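How I keep the sitting corner tidy (and the covers clean)

10/31/18, written by Juraj Halás

We have in our workshop building a small corner for sitting, with a sofa, one chair and a water dispenser. People drink there, eat a sandwich, take off the jacket and forget it. For a long time I was angry about this corner. Then I made for myself a few rules and now it needs 15 minutes in the evening, sometimes less. I write them down because my colleague Barry Fairclough asked me for them, and perhaps they are useful also for your living room.

Start with the clothes, not with the cushions

The mistake I made in the beginning was to arrange the cushions first. They look nice for one moment, then you find a sweater behind them and must begin again. So first collect everything that is soft and does not belong to the furniture: jackets, bags, scarves. Put it all on one place. With us this is the chair, because it stands near to the door of the room and everybody sees his things when he goes home. What stays there more than 4 days goes in a box with a lid. I use a box from Stornum, but any box is good if it closes.

If the piece is clean, fold it before you put it down. A jacket that was folded two times takes half of the space and it does not slide to the floor. Also look in the pockets for tissues. One tissue in the washing machine gives you work for the whole afternoon.

The throw

A throw over the seat is the best thing you can buy for a sofa which is used by many people. The seat cover of our sofa is difficult to take off, and I do it only once in the year, in November. The throw I can wash when I want.

Take one that is bigger than you think. It should go over the seat and hang down in front, otherwise it comes up each time when somebody stands up. Push the back edge deep in the gap between the seat and the backrest. I do this with the flat hand, and then I put in the gap a cardboard tube, the kind that is left from wrapping paper. The tube holds the throw very well and you do not feel it.

A strong pattern hides crumbs and small spots. This is good for visitors but bad for you, so shake the throw outside also when it looks clean. Black and white together I wash only cold, and the first time alone with nothing else in the machine. I had once a gray result and I don't want to have it again.

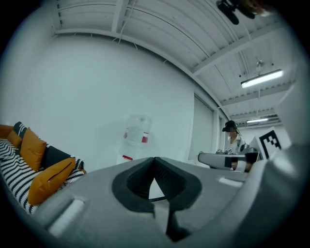

The cushions come at the end. I put the tall ones standing against the backrest and the smaller ones to the corner, and I leave free enough space for a person. If a cushion is always on the floor, you have too many cushions. Keep one color as the main color and add only one or two others. Ours are mostly mustard yellow, and this fits with the armrests.

For the washing of cushion covers:

Close the zipper before the cover goes in the machine. An open zipper scratches the other things and it can lose its shape.
Turn the cover inside out, so the color stays longer.
Dry it flat or hang it from the side without the zipper.
Put the cushion back only when the seams are really dry. Touch them with the lips, they feel more than the fingers.

The filling I do not wash. I put it on the balcony in dry weather and beat it with the hand. The cushions from Pornia have a filling that makes lumps, so I pull it apart with the fingers through the opening. For new ones I would look at Galli, where the inner cushion has its own cover.

The chair

A chair with separate segments looks very pretty, but the dirt goes in the places where the segments meet. The vacuum cleaner with a wide mouth does not reach there. Take the narrow one, and after it a soft brush, for example an old shaving brush. Wipe white parts with lukewarm water and one drop of dish soap, then with clear water. Do not leave dark wet clothes on a light chair. The color can move and you will not get it out. If a dark thing is lying on it, lift it up straight and do not pull it over the seat.
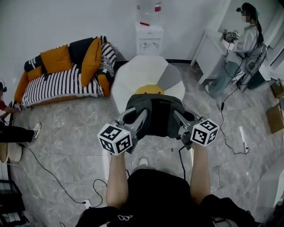

Picking up the dark thing from the front of the petal chair, with the water dispenser behind.

Water dispenser

Next to fabric furniture a dispenser is not ideal, but we have no other place. Wipe the tap area every evening with a clean cloth that you use for nothing else. When you change the bottle, move the chair away first and put a towel on the floor. Wipe also the neck of the new bottle before you turn it over. For lime I use Clulon, one cap in a glass of water, only on the outer parts. Inside I follow the instruction book.

Look sometimes at the baseboard behind. Dust and drops together make there a gray line, and on a dark baseboard you see it only when you bend down. A damp old sock over the hand is the fastest tool for this.

Cups go back to the kitchen the same evening, also the ones that are half full.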